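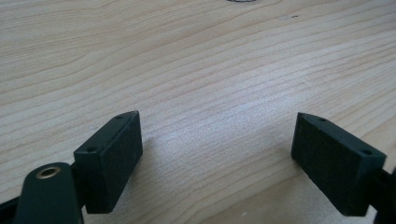

Irkinus Table Oil, Natural

18 oz can
In stock, ships Thursday
Add to cart | Save for later

A plain oil finish for wooden tables that get used. Irkinus soaks in, dries to a low sheen and leaves the wood looking like wood. If you want a surface you can see your own face in, we carry a gloss varnish on the next page, and we wish you well with your face.

We've sold this oil at Skenduvside since before we had a website, back when the catalog was a stapled thing that lived by the register. The formula hasn't changed. The lid has, twice, and the current one can be opened with a flat screwdriver by a person of average patience.

What it's for

Kitchen tables, desks, workbenches, sideboards, shelves, the inside of drawers if you are that sort of person. It works on any bare or previously oiled wood. Pale woods stay fairly pale with Natural, though any oil will warm them up a little. Wipe the bare wood with a damp rag and look at it before it dries and you'll have a decent preview of the color, free of charge.

It does not work over varnish, lacquer or paint. It will sit on top and stay sticky until you give up and sand everything, which you should have done in the first place. We get a call about this most weeks, usually on a Monday.

Outdoors, no. Floors, also no, unless the floor is in a room you don't walk in.

How to put it on

Sand with the grain and finish with a fine paper. Vacuum, then wipe down. Stir the can properly, all the way to the bottom, because the good part settles there.

Put on a thin coat with a lint-free cloth. Thinner than that. Let it sit for fifteen minutes and wipe off everything that hasn't soaked in. People hate this step, having paid for the oil they are now wiping off, and they skip it, and then they own a table that holds on to newspaper.

Leave it overnight. Rub it back lightly with a white pad and do the second coat the same way. Two coats is plenty for most tables. A workbench might like a third on the top. The legs will never know the difference.

You can set a plate down the next day. Wait a full week before you spill anything on purpose.

Rags: lay them out flat outdoors until they're dry and stiff, or soak them in water and seal them in a metal can. Oily rags left in a heap can heat up and catch fire by themselves. This is the one paragraph on the page with no jokes in it.

Living with it

Water will bead for a good while. Red wine gives you until the end of the meal. A hot pan straight off the stove will leave a ring, as it would on nearly anything, and the ring will be exactly where you sit.

The upside of oil is that you can fix a spot without redoing the whole top. Sand the mark, feather out the edges, wipe on a little oil, wipe it off. Manaia McPhee in our workshop has been repairing the same lunch table this way for years, and the only part that looks new is the corner by the microwave.

Plan on a fresh coat every February or so, when there's nothing else going on.

Specs

Size: 18 oz
Coverage: 40 square feet per can, two coats
Sheen: low
Dry to touch: overnight
Full cure: 7 days
Cleanup: mineral spirits
Shelf life: 2 years unopened; once opened, until it forms a skin like old gravy

Goes well with

Bestberg white pads, pack of 2
De Smet cotton cloths, box of 100 (you will use four, and the rest will end up in the car)
Bestberg sanding block, cork

Customer notes

"Used it on my mother's old dining table after two weekends of stripping. The stripping was awful. The oil took an hour. I keep going in to look at it." - Ataahua Maihi

"Smells like an art class for the first couple of days. Opened the windows, got used to it, sort of miss it now."

"Good oil. Ignored the thing about wiping it off. Have since sanded it and read the instructions. Four stars."

Returns

Unopened cans can come back within 40 days. Opened cans are yours, along with whatever you've done with them. If a can arrives dented or leaking, send us a photo of the box and we'll mail out another one.

Other colors: White, Honey, Dark. Dark is out until the next delivery.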